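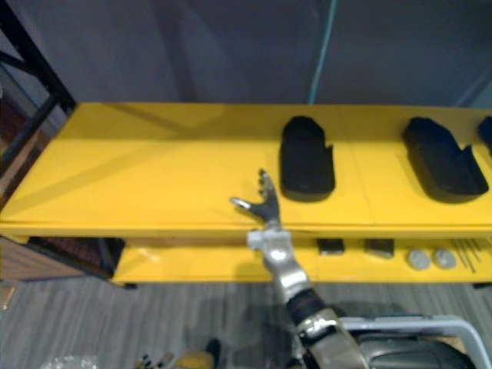
Fig. 1. Peças pretas em espuma, com forma de sapato, sobre uma prateleira amarela.

Aula 4: Palmilhas, ou o que se passa entre o pé e o sapato

Bom, na aula passada ficámos na forma (o molde à volta do qual se monta o sapato) e prometi que hoje entrávamos finalmente na parte de dentro. Eu gosto muito desta aula! Tragam um sapato velho que possam desmanchar, de preferência um que não vos faça pena.

Primeiro, vocabulário, que todos os anos dá confusão. Palmilha de montagem é a peça estrutural, a que fica presa ao corte e à sola. Palmilha de conforto é a que se tira com a mão, aquela que toda a gente conhece. Quando no teste eu escrever só "palmilha", estou a falar da segunda.

Materiais

Os três que vamos usar na oficina são o EVA, o poliuretano e a cortiça. O EVA é leve, corta-se bem e molda-se com calor, mas vai cedendo com o uso, sobretudo debaixo do calcanhar. O poliuretano costuma aguentar melhor a compressão repetida e pesa um bocadinho mais. A cortiça, quase sempre aglomerada com látex, demora a ganhar a forma do pé e depois fica uma maravilha (opinião minha, podem discordar no relatório).

Dureza: mede-se em Shore A, e para as espumas mais macias usam-se também outras escalas, por isso escrevam sempre a escala ao lado do número. Um 24 sozinho não me diz nada e eu desconto mesmo.

Medidas

Na escala francesa, um ponto vale dois terços de centímetro e refere-se ao comprimento da forma, portanto não meçam o pé e façam logo a divisão. É preciso dar uma folga à frente dos dedos. No exercício da ficha, o cliente fictício da marca Isamard calça 39: façam a conta e confirmem que a forma tem 26 cm.

Para a largura, o perímetro tira-se nas cabeças dos metatarsos, com a pessoa de pé e o peso nos dois lados. Sentada dá menos. No ano passado tive uma turma inteira com valores curtos e levámos uma tarde a perceber porquê...

Trabalho prático

Vão receber uma placa de EVA e o molde em cartão da Drukitz. Risquem pelo lado de baixo, cortem com uns milímetros a mais e acertem na lixadeira, sempre com máscara. O rebaixo do calcanhar faz-se no fim, devagarinho. Quem vier do módulo de corte já conhece a lixadeira; os outros falem comigo antes de lhe mexerem.

O relatório tem no máximo 13 páginas, anexos incluídos, e entrega-se em outubro até às 14 horas. Para ler antes da próxima aula: o capítulo das espumas na sebenta, até à página 78. Vamos começar pelas colas.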